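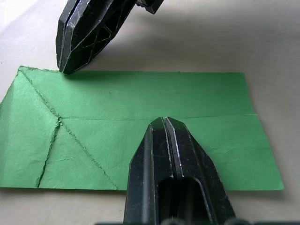
*Wrist cam, green sheet, fingers either side of the top edge. Old creases showing.*

February 2023, paper folding, the Stirow bench

Okay, so I promised myself I'd write this one up the same day instead of leaving it until I've forgotten everything, and I mostly managed it (I'm eating a sandwich over the keyboard, sorry to whoever uses it next).

Today was all teleop demos for the fold task. 30 episodes recorded, and I threw out two of them. One was me bumping the leader arm with my elbow halfway through a fold, and the other was a good fold that I forgot to stop recording, so it ends with a long stretch of the arm doing nothing while I looked for my coffee. I could have trimmed it but we said no hand trimming until Istis can keep track of what's been cut, so out it went.

The green paper is growing on me! It shows up really well against the pale table, and the creases come through on the wrist view as darker lines, which I wasn't sure they would. You can see the long one across the middle and the diagonals meeting it at that little knot. I like having a reused sheet in the mix. A fresh sheet is flat and boring and the policy we trained in September got very good at fresh sheets and then fell to pieces the minute somebody handed it one with a history. It kept treating any old crease as the fold line. So this time every sheet gets used for four episodes before I swap it, and I flatten it by hand in between, just a couple of passes with my palm, no ruler.

The ragged edges are trickier. With a torn edge there's no nice clean line to pinch, and I noticed I was changing how I came in without meaning to – going lower and slower, and feeling for the table first. I'm leaving those in. If that's what a person does with a raggedy edge then that's what I want it to copy. But whoever does the next batch, please don't try to match me, just do what feels natural to you. We need the spread.

Things that bugged me:

- The near finger blocks a big chunk of the wrist view. From my seat that's fine, I've got the overhead feed too, but the model at Dendham is training on wrist only right now and I do wonder what it makes of a sheet that's half hidden behind a finger.
- Dust on the fingers again. I wiped them down at lunch, and I'd like that to be a habit before every session, mine included.
- The Mai logger still names episodes by start time, so if you restart one fast you get two with nearly the same name. I added a note by hand in the sheet.
- My wrists hurt. Four sheets in a row is my limit before I get sloppy, and you can tell from the playback that I get sloppy (lots of tiny corrections near the end of the fold).

I also tried starting a few episodes with the sheet turned a bit from square. Those were harder than I expected, mostly because I kept wanting to straighten the paper before folding it. Do we want that in the data or not? I went back and forth and ended up letting myself straighten when I felt like it and tagging those episodes "nudge", so we can pull them out later if it's a mess.

Uploads are running now. Tomorrow I want to do the same thing with the lamp moved over to the other side, then a short set on the thinner paper if the box has shown up by then. Also need to find the good tape.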